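Notebook, April, after lunch

Back on laundry again, and I must say I am fonder of this job than I expected to be. Olga Rocha asked me over coffee whether a machine could put her clothes away yet, and I had to tell her no, though I said it kindly. The count stands at 334 goes at picking up a garment and laying it flat, 70 of which I would let into my own drawers. Dark cloth is still the worst of it. The folds vanish into one another and the Tirkadon software goes hunting for a hem – sometimes for ages, poor thing. 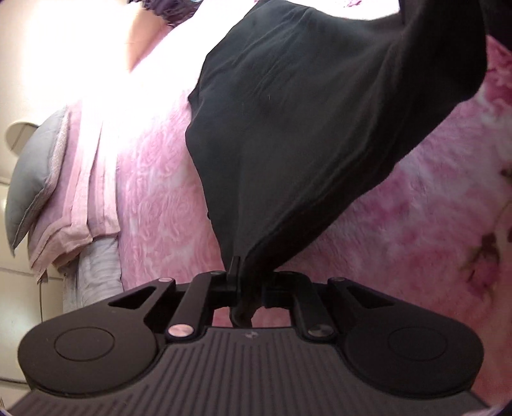
Afonso thinks we pinch too near the middle of things, and I have come round to his view. Take hold of a shirt by its belly and you get a lump with four corners hanging wherever they like, whereas my mother always went for the shoulders. So tomorrow shoulders only, 200 goes if the patience holds, and slower on the lift.

Lurdes Paiva wants to move on to towels. I'd rather stay with shirts a bit longer. Ask Aníbal about new pads from Valente, and whether the old ones can be roughened up in the meantime.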